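Speaker notes: Uninura student project, gripper data for snack sorting
Presenters: Weidong Ren (slides 1 to 4), Gordon Dufour (slides 5 to 7)
November 16, 2020

Slide 1. Title
Give names and course. State the scope: two-handed pick and place of small wrapped goods, recorded by hand, used to train a policy. No results on the arm today. Those are due in December.

Slide 2. Task definition
Start state: mixed packages on a covered table. Goal state: packages in the bowl. One grasp per package, no regrasp unless the package slips out completely. An episode ends when the operator releases the last package or the time limit runs out. Mention that the operator works both grippers at the same time and that left and right are logged as separate streams. Expect a question on synchronization. Short answer: shared clock, offset checked at the start of every session.

Slide 3. Why wrapped food
Film wrappers deform under load and reflect light. The outline of the package is a poor guide to where the solid part is. Grasping by the loose end of the film counts as a success in our labels if the package stays held through the transfer. Weidong: say this slowly, it was misread in the Xie review. 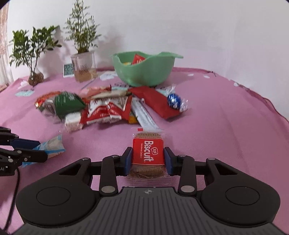
Right gripper holding a caramel biscuit packet, left gripper with a second snack, remaining packages in front of the bowl.

Leave the picture up while covering the next points. The finger pads are blue on both units. Point to the pile: overlapping items are harder than isolated ones, and the label set has a separate flag for them. The plants and the clock stay on the table on purpose. We want background objects that the policy has to ignore.

Slide 4. Data collected
1489 episodes recorded. 152 rejected, mostly for lost tracking. Rejection is done by script first, then by eye. Do not read the table aloud.

Slide 5. Processing
Gordon takes over. Raw streams go through Flulier for alignment and trimming. Gripper opening is normalized per unit, as the two units do not close to the same zero. Skip the filter derivation unless asked. It is in the backup slides.

Slide 6. Known problems
Crossed grippers: tracking degrades when one passes in front of the other. Clear film: fingertip contact is hard to label from video alone. Operator bias: 12 operators, but 2 of them recorded more than half of the data. The split is by operator for this reason.

Slide 7. Next steps
Train on the Jurkell cluster, then run on the arm with the same tablecloth and a different one. Contact details on the last line. Take questions with slide 6 on screen.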